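Features > Science > Robots

Search this site Go

What the Second Arm Knows

At Hjaltested, where Kenneth Dalgleish has spent most of his working life coaxing machines into being polite to one another, the kettle is on by four in the afternoon and the talk is all of handovers. His group's method, which they call Bemura, trains two arms as one body – a single network decides what both of them do next, so neither has to guess at the other. They gave it 2000 demonstrations, steered by very patient people, and then 131 more of nothing but fumbles and recoveries, and those few, he tells me with real delight, did more good than anyone had hoped!

I asked whether the flowery walls bothered the software. He laughed and said they change the walls on purpose, so it learns to care about the arms and the thing being passed and to let the wallpaper be.
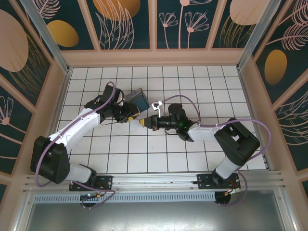 Contact the magazine | © Radau | Back to top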